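The Second Place

Tapio Ruotsalainen set the table for two on Mondays, though he had been eating alone since December. He did it at five, before the rice went on, and he did it in the same order each time. First the white covering, which his sister had cut to fit and which always stopped a little short of the far side. Then the tray. Then the bowl on its saucer. The chopsticks came last.

He had rented the upstairs room on Huttunen Street for 9 years. The rent was paid through the end of the summer and after that the building was going to a company from Demville that meant to put offices in it. The letter was on the refrigerator. He had read it once and put a magnet over the signature.

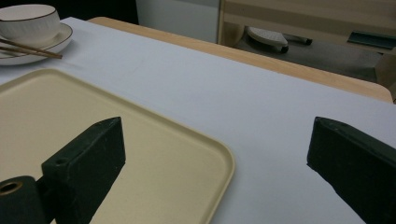 Aatos Kallio had taught him to set a table. They had worked together on the ferry out of Trevstead, in a galley so narrow that one man had to step into the passage when the other opened the oven. Aatos laid places the way he did everything, without hurry. He put the chopsticks across the front edge of the saucer, with the tips out past the rim on the right, and he wanted the tray close by but never under the bowl. Tapio asked him why. Aatos said that was how his landlady in Soritz had done it, and she had been strict about it, and he had not wanted to ask her.

That was the whole explanation. Tapio had been laying the table that way ever since.

At ten past five he heard steps on the stairs. They stopped at the landing, where the light was out, and then they came on again. He knew most of the steps in the building. He didn't know these.

The woman at the door was in her thirties and wore a raincoat too big for her. She had an envelope under her arm.

"Are you Mr. Ruotsalainen?"

"Yes."

"I'm Aatos Kallio's niece. You wrote to him."

"In the spring," Tapio said. "He didn't write back."

"No. He moved in with us. The letter went to the old address and then it sat there." She looked past him into the room. "You're about to eat. I can come another time."

"There's rice," he said. "Come in."

She hung the coat on the back of the door and stood by the table with her hands in her pockets. She looked at it longer than people usually look at a table.

"He does that," she said. "With the chopsticks."

"He showed me."

"My mother used to move them, to see if he'd notice."

"Did he?"

"Every time. He wouldn't say a word. He'd put them back."

She reached down and picked up one of the sticks, the way her mother must have, and put it on the tray.

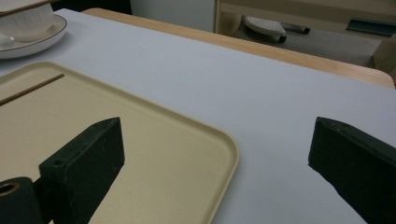 One stick on the tray, and the bowl left where it was.

Tapio looked at it. He went over to the stove and turned down the flame and came back, and it was still there. He found that he minded less than he had expected. He pulled out a chair for her and took the other.

"How is he?" he asked.

"Slow. He's all right in the mornings." She opened the envelope and took out a bank slip and a folded sheet of paper. "He wants you to have this. It's 2,000. He says he borrowed it for the boat."

"He paid that back."

"He says he didn't."

"He paid it back in the winter, the year the pump went. I have it written down somewhere."

"He was very definite," she said. "He made me read him the amount over the phone to the bank, and then he made me do it again."

Tapio unfolded the paper. The writing was bigger than it used to be, and it ran downhill. It said that the fare from Trevstead was 81 and that the rest was for a new kettle, and that there was a room at the back of the house with a window on the yard. It didn't say who the room was for.

He read it again to be sure he had not missed a line.

"Did he tell you what's in here?"

"No," she said. "But we painted the back room."

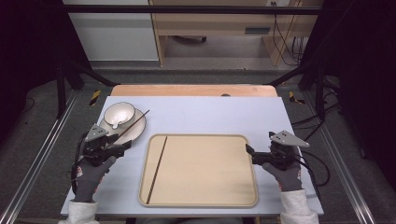 Last changed: 15 Jul 2024

The rice was done. Tapio filled a dish for her and one for himself, and they ate with the window open. A bus went by and then a truck. She told him about the house, which was number 639 on a road with no other numbers near it, so that people delivering things always drove past and had to turn around at the quarry. She told him that Aatos had taken over the kitchen within a week, and that the children now asked permission before they opened a drawer.

"What color is it?" Tapio asked.

"What?"

"The room."

"Yellow. He picked it."

He nodded. He thought yellow was a poor color for a bedroom, and he thought that he would probably say so when he got there.

When she had gone he washed the dishes and dried them. He took the letter down from the refrigerator, folded it inside the other one, and put the two of them in the drawer with the string. Then he went back to the table. He picked up both chopsticks and laid them across the front of the saucer, and he went to look for a box.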